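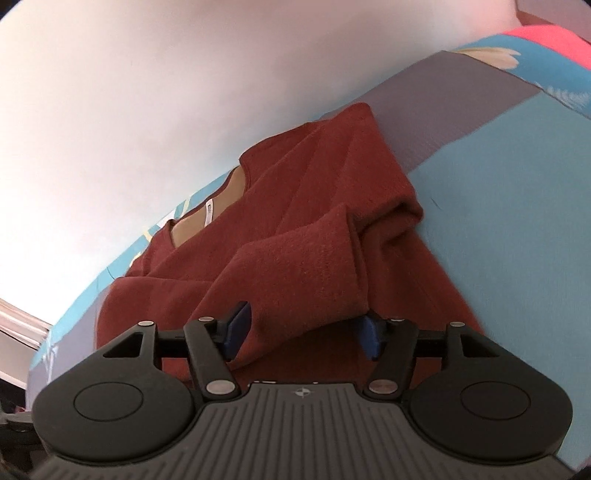
1 min read

Tetteh Mahama has folded clothes for a living since he left school. At Ladix, a resale business that cleans, sorts and ships secondhand knitwear, he used to get through 100 sweaters on a good shift. Now he spends most of the day teaching the job to a machine.

"I fold with the gripper in my hand and the software learns from that," he says. "You have two fingers to work with. A sleeve you would normally flip without thinking, you have to pinch near the cuff and bring over slowly."

The system, called Brender, took over plain T-shirts in January. Knits are harder. Mahama says wool bunches and catches, and a fold that looks fine falls open when you let go.

His team had 20 people when the trials began. No one has been laid off, but two who left were not replaced, and he noticed. "People count chairs," he says. "I told my manager, Sowah, that we wanted it in writing." They now have a letter covering the next year – he would have liked longer.

The pay is slightly better and his shoulders hurt less. His wrist hurts more. He also misses the talk at the folding table, where six of them used to stand together.

Asked whether he would go back, he thinks for a while. "For the company, yes. For the folding, no."

Training on cardigans starts next month.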